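About Skornbridge

We started out in March with one long wooden table and a simple wish, that anyone arriving somewhere new with next to nothing should at least be able to wash up and feel like themselves again. We now pack for 37 shelters between Collado and Olum!

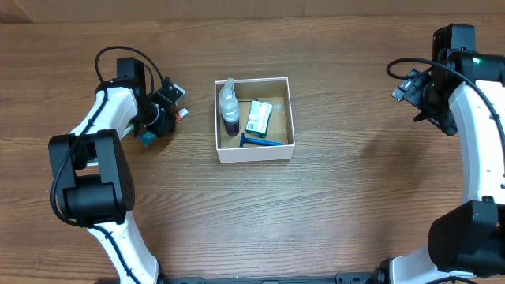 Each box goes out with the small everyday things people tell us they miss most, and we still pack slowly, on purpose, and talk far too much while we do it.

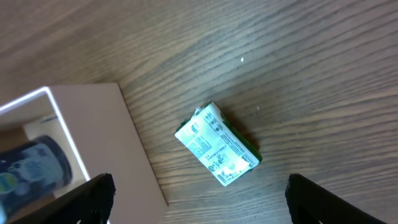
A green and white packet on the table, next to its box

Come and see us at 113 Uner Street.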